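Stop blaming the arm

I look after the PC cell at Skendwood, and I have an opinion: most "robot problems" are fixture problems. When a memory module won't seat, everybody wants to reteach the arm. Please don't! Put a wrench on the gripper screws first, then look at what the parts sit in.

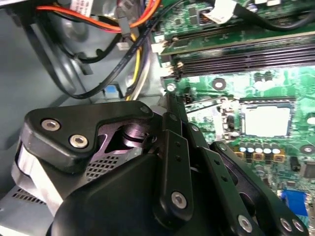 The gripper inside an open case, with the memory slots and processor socket beyond it.

Our gray plate is printed, and I'd happily print 50 more before I'd touch a taught point. Plastic creeps, slots wear, and a new plate costs us around 80 minutes of machine time (okay, plus my grumbling). Last March the folks at Jutthorpe spent two shifts chasing an offset that lived entirely in one tired pocket. 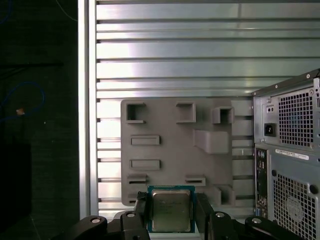 A CPU in the fingers, just below the printed plate.

So label your plates, date them, and toss them early. I keep a spare in the drawer.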